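4.3 Recording your first two-arm task by remote control

In this section you teach Cloterier a simple task: two fruits and one plate. The left hand takes the apple, the right hand takes the star fruit, and both fruits must finish on the plate. Please read all steps one time before you put on the control gloves.

Views from the recording window, left hand at the apple:
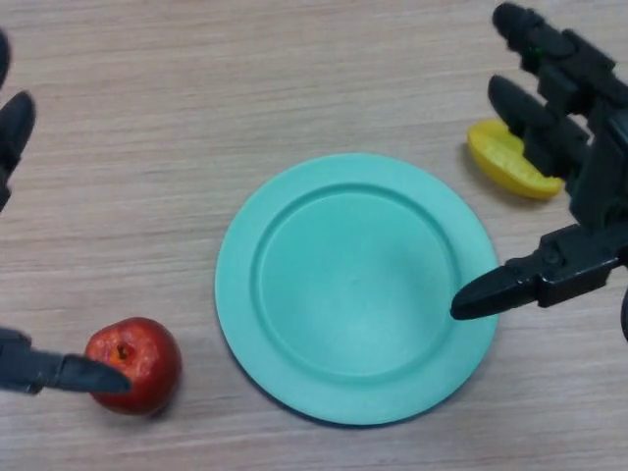
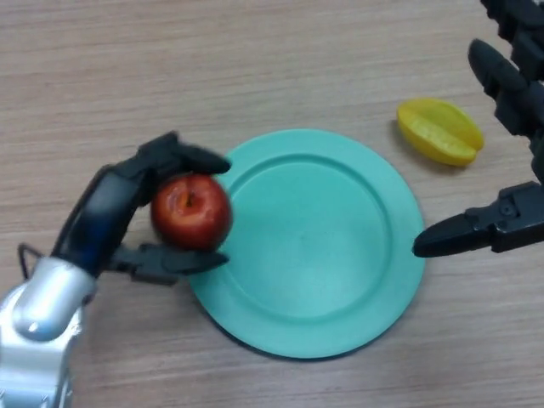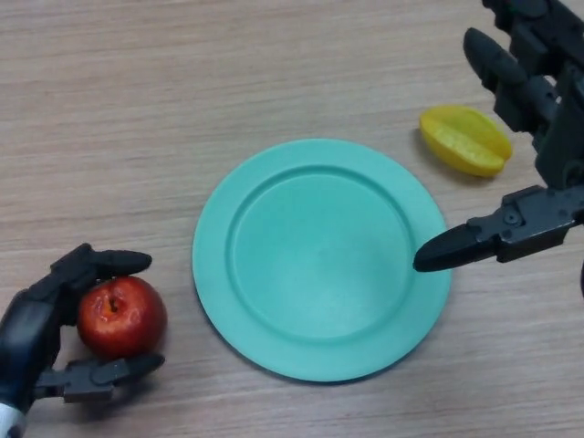 Before you start

The arms must be in rest position and the status line must say Ready. If you changed the height of the table after your last session, do section 3.6 again first. A difference of a few millimeters is enough to make the fingers press on the wood.

Steps

1. Put the plate in the middle of the work area, where both arms can reach it. Put the apple on the left side and the star fruit on the right side, farther back.

2. Choose New Task and type a short name. Use only letters and numbers. The name cannot be changed later.

3. Put on both gloves and hold your hands open for some seconds, until the two bars are full.

4. Press the left foot pedal. From this moment the arms follow your hands.

5. Move the left hand to the apple with the fingers wide open. Keep the right hand open too, and let it wait on its own side.

6. Close the left fingers slowly, one finger over the top of the apple and one below. Stop closing when the grip value reaches 200.

Caution: Do not go above 500. The motor will switch off to protect itself, the fingers will open, and the fruit will fall.

7. Lift the apple a little, carry it over the rim, and lower it to the plate. Open the fingers before you move back.

8. Do the same with the right hand and the star fruit. Its ribs make it turn easily, so hold it across the middle — the ends are too narrow for a good grip.

9. Move both hands back to their own sides and press the right foot pedal. The recording is saved.

Note: If you make a small mistake, for example you touch the plate and it slides, continue and finish the task. The robot can learn from a correction. If you drop a fruit outside the work area, press Discard and start again from step 1.

How many recordings

We recommend 24 good recordings before the first training. Move the fruits and the plate a little between recordings, and sometimes turn the apple so the stem points another way. If every recording begins the same, the robot will learn only this one position.

Work at an even speed. New operators often move quickly in the air and then wait a long time above the fruit. The robot will copy the waiting also.

Error 262

This message means that the two hands came too close to each other. The arms stop and hold their position. Take your foot off the pedal, open your own hands apart, and press the pedal again. If the message returns, check that the gloves are not exchanged — the left one has the gray band.

Continue with section 4.4, Checking and Naming Your Recordings.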